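Manthorpe Early Reading Center
Family Newsletter

Changes to the Letter Play Program

The Manthorpe Early Reading Center will extend its Letter Play program in December. Sessions are open to children between the ages of 2 and 3 and will be held in the Godoy Room, on the ground floor of the Vudach Street building. The building opened as a public library in 1919 and has served young readers ever since.

Letter Play introduces the alphabet through songs, rhymes, and materials that children may handle freely. Children are not expected to know any letters before they enroll.

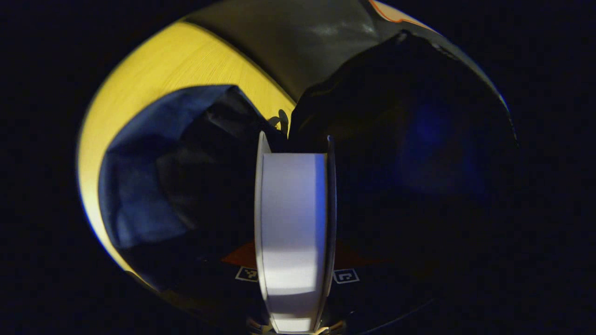

Foam letters on black cloth, second picture.

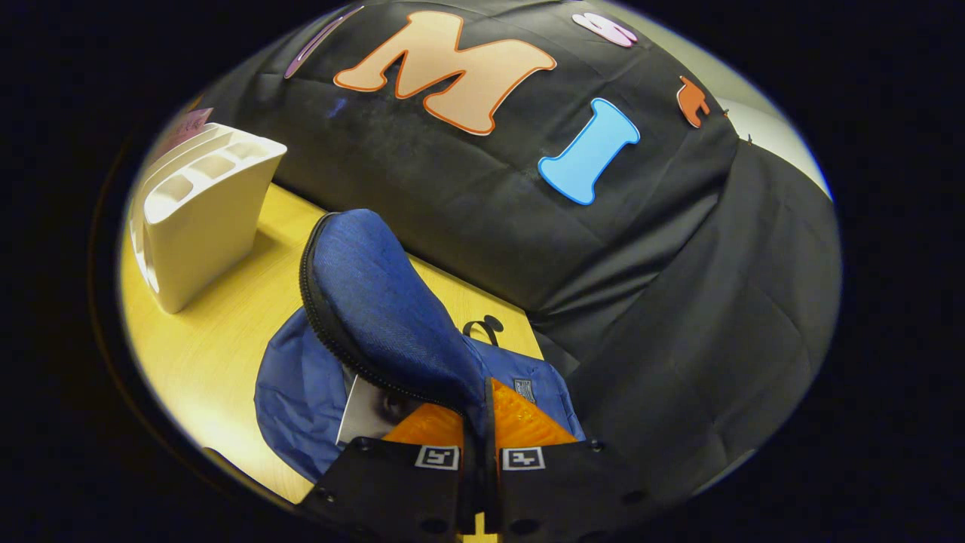
Page last changed: 18 July 2019

Families are asked to register at the front desk. A parent or other adult must stay with each child for the full session. Places are given in the order in which forms are received, and families who attended last year must complete a new form.

The Center also wishes to thank the Fliva Fund for its gift of 1000 board books. The books are being sorted and labeled and may be borrowed once they have been entered in the catalog. Borrowed books should be returned to the desk and should not be left in the outside drop box, which is reserved for adult titles.

Parking behind the building remains limited. Strollers may be left in the side hallway, clear of the fire door.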